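The Gulludard Ferry

Zodwa Visser had the letter in her coat for 23 days before she took it to Vestau. It was addressed to her father, who was dead, and came from Kwiatkowski the notary, who wanted to know what the family meant to do about the house.

The ferry left Gulludard at six. She sat inside by the heater with a bag of rolls and read the letter again. The house was number 80, on the harbor road. The roof was bad. There were unpaid water bills going back to July, and a man named Simow had been keeping goats in the yard.

She had been there once, when she was seven. She remembered a green stove and a dog that slept against it.
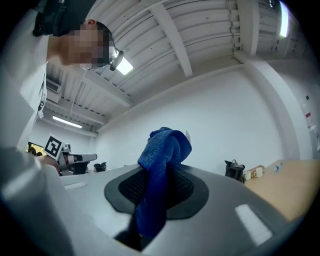 Simow met her at the landing. He was older than she expected and he didn't offer to take her bag. They walked up the harbor road without saying much. He had on a white shirt and a dark cap pulled low, and she had to look under the brim to see whether he was listening. He said the goats were his, and the fence too – he had paid for the fence.

"Did my father know about the goats?" she asked.

"He named two of them."

The front door stuck. Simow put his shoulder to it and it opened on a hallway that smelled of wet plaster. The stove was still in the kitchen, but it was brown. She opened the oven and closed it. Over the sink there was a calendar with her father's writing on it, mostly tides and the price of feed.

"He came here?" she said.

"Every spring. He stayed a week or so."

He had told them he was at the coast for his lungs. She went through the drawers and found string, a can opener, and a receipt for 1251 in the old money, made out to him for roof tile. The tile was stacked behind the house under a tarp. He had never put it up.

She ate a roll standing at the window. Out in the yard a goat had climbed onto the tile and was looking toward the water.

"Which ones did he name?" she asked.

Simow came over and pointed.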